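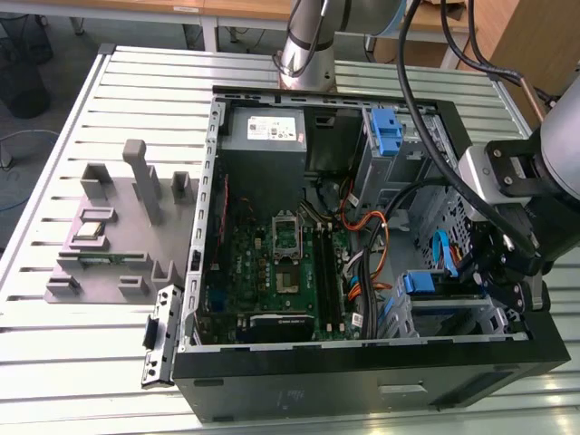
Figure 1. Desktop tower on its side, side panel removed.

Section 5. Enrolling a Class in Plullgate Study Planner

1. Sign in with your school account and open Classes.
2. Select New Class and enter the grade level.
3. Upload the student list. A list may hold up to 135 names.
4. Assign each student a planning goal for the term — teachers may edit goals later. 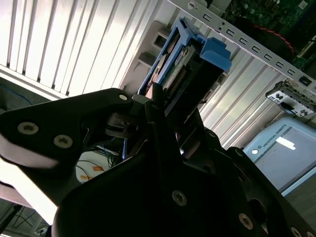

Figure 2. Drive caddy with blue handle.

5. Select Publish.

Note: Reflection entries are limited to 1,000 characters.

Caution: Deleting a class removes all student reflections. Export them first.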